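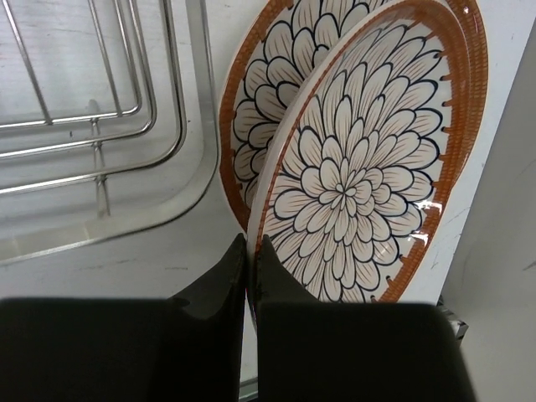 *Two matching oval plates with flower decoration, next to a wire dish rack.*

An **oval plate**, also called a platter when it is large, is a dish that is longer than it is wide. It is used for serving fish, roast meat or cold food, and smaller ones are used for eating.

## Decoration

Many oval plates have a colored border and one central motif. Large flowers similar to the chrysanthemum or the dahlia are common, with petals drawn in dark outline. In the Erkholm pattern list, which was put together by Fanni Csonka, 122 entries have a flower in the center.

## Washing and storage

Oval plates do not always fit in a rack made for round ones. They are usually placed with the long side down. For storage they are stacked by size, the biggest at the bottom.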